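Section 4. Setting up and filling the Arnach beverage dispensers

Before first use

1. Wash each container, lid and tap in warm water with dish soap. Rinse twice.
2. Set the drip trays on a flat counter. Leave 2 inches between trays so they can be lifted out one at a time.
3. Place one pedestal base on each tray, with the slotted grille facing the front.
4. Lower the container onto the base and turn it until the tap points over the grille.
5. Close the tap and pour in 300 ml of cold water. Wait a few minutes and check under the collar for drips. If you find any, tighten the tap nut by hand.

CAUTION: Do not use a wrench on the tap nut. The washer will split. Replacement washers are part no. 491 and can be ordered from the Husville service desk.

Filling

1. Let hot drinks cool to 100 °F before pouring them in. The container is not insulated.
2. Fill to the line below the rim and seat the lid.
3. Keep dark drinks such as coffee and tea in the same container every time. They leave a taste that washing does not fully remove.

NOTE: The Pai lid and the Dulness lid look alike but are not the same width. Check the mark on the underside.

Serving

1. Hold the cup directly under the spout, over the grille.
2. Work the tap handle with your free hand and let it go before the cup is full.
3. Wait for the last drops before moving the cup away.
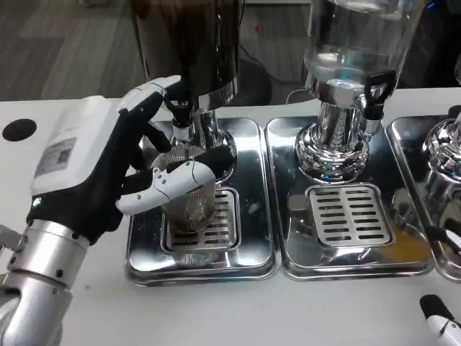 How often should the drip trays be emptied?

Empty them at the end of each serving period, and sooner if liquid reaches the underside of the grille. Lift out the grille first, carry the tray level to the sink, and wipe it with a soft cloth. Scouring pads scratch the finish.

Storage

Leave the taps open and the lids off until everything is dry. Store the containers upright and do not stack them.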